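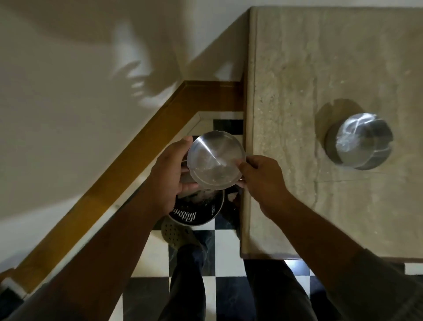
What is the best way to get a cloudy film off stainless steel plates and a perforated steel pot?
Soak them in hot water with plain white vinegar, one part vinegar to four parts water, then wash with dish soap and dry with a cloth straight away. If the film comes back after one or two washes, the cause is the water or the soap, and the steps in the log below should help find which.

Ticket 57
Opened by: Yutong Luo
Opened: Jun 5, 2018
Site: Cadau guest kitchen
Category: Dishes and utensils
Status: Closed

Problem as reported
Steel plates, bowls and the colander pot come out of the wash with a white film. Food bits also stay in the holes of the colander pot. The plates feel slightly rough when you run a thumb over them. Washing again with more soap makes it worse. Glasses have the same film but lighter.

Entry 1
Asked what soap is in use. Reply: Brerkov powder, two scoops per sink. The label says one scoop for a full sink. Asked Yutong to drop to one scoop and rinse under running water, not in the second basin.

Entry 2
Film reduced on plates, no change on the colander pot. Rinse basin had been getting cloudy partway through the stack. Rinsing under the tap now.

Entry 3
Tested the tap with a strip from the Wamus kit. Result was in the hard range. Softener under the sink was last filled in the winter and the salt tank is empty. Ordered one 44 lb bag of salt.

Entry 4
Vinegar soak on the whole steel set while waiting for the salt. Left for 20 minutes, then soap, rinse, dry. Plates are clean and smooth. Bowls fine. Colander pot is better on the outside, but the inner wall still has dried scraps in the perforations.

Entry 5
Colander pot. What worked:
Scrape plates into the bin first. Do not tip scraps into the pot if it is going to be washed as a strainer.
Rinse the pot from the outside in, so the water pushes bits back out the way they came.
Soak before they dry on.
Use the stiff round brush, small circles, inside and then outside.
Hold it up to the window and look for blocked holes. Clear those with a wooden toothpick. Do not use a knife tip.

Steel wool was tried on one plate before the ticket was opened and left scratches. They will not come out. The plate is still fine to use.

Entry 6
Question from Yutong: can the vinegar mix be used on the counter too? No. The counter is marble and vinegar will etch it. Keep the soak in the sink or in a plastic tub, and wipe drips off the stone at once with plain water. Dish soap and water is enough for the counter.

Entry 7
Salt arrived and softener filled. It took nearly a full cycle before the strip reading came down. Washed a stack of plates with one scoop, rinsed at the tap and dried by hand. No film. Glasses clear.

Resolution
Empty softener plus too much powder. Clogged pot was a separate issue, fixed with the brush and the soak.

Follow-up
Lo has the spare test strips. Check the salt tank in July and top up if it is under half. If the film returns before then, reopen this ticket and add the strip reading.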